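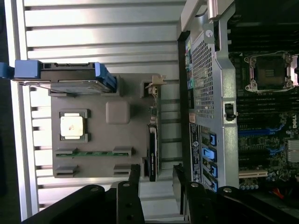

Ticket no. 272

Opened: 04/08/2025
Site: Skamside, hardware room
Product: Dell workstation, tower
Status: Waiting for customer
Subject: Machine shuts off under load, now processor is out, question before I put it back

Hello,

I am writing again about the workstation that we bought second-hand through Grundent. I will try to put everything in order so you do not need to ask me twice.

The problem is always the same. The computer starts normally and I can log in. When I open Chambi and run a big job, the fans become very loud, and after 300 seconds the power goes off. There is no blue screen and no message. If I press the power button immediately, I get 3 beeps and nothing more. If I wait until after lunch, it starts again like nothing was wrong.

What I have tried until now:

Other power cable and other wall outlet. Same result.
BIOS settings back to default. Same result.
Dust removed from the fans and from the front. The fans are more quiet now, but it still shuts off.
Drive tested with the tool you sent me. No errors found.
Chambi removed and installed again. Same result.
Temperature log while the job was running. The last line before the shutdown says 80 degrees, and I do not know if this is too much for this model.

After this I followed your advice and opened the case. The processor is out of the socket and sits in a dark frame on the gray tray, with the hard drive in its blue-handled carrier at the corner. There is a small rust-colored spot on the chip, near the center. I did not try to scratch it or clean it. I would like to know if it is a stain from old thermal paste or if it is damage, and if I can clean it with alcohol.

My second question is about the socket. The metal frame and the lever are still on the board and I did not touch the pins. Must the lever be fully up before the chip goes in? The manual from Grundent was for a different model and the drawing is not the same.

Also please confirm the paste. We have one tube which was opened in May. Is it still good, or must I order a new one?
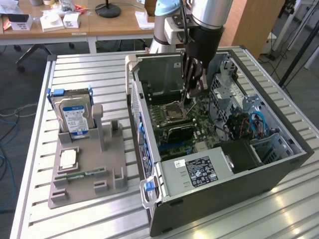

Reply from Iltell: Thank you for the clear list. Please hold off on the paste for now. Wipe the chip with a lint-free cloth and a little isopropyl alcohol, then look at the spot in good light. If it goes away, it was only a stain. If it stays, or if you can feel an edge, do not install the chip and we will quote a replacement. The lever must be fully up, and the chip should drop in with no pressure. Order a new tube of paste, please.

Customer: Understood. I will clean it tomorrow morning and write the result in the same ticket. The drive stays disconnected until then, if you agree.

Iltell: Agreed. Leave it disconnected for the first start.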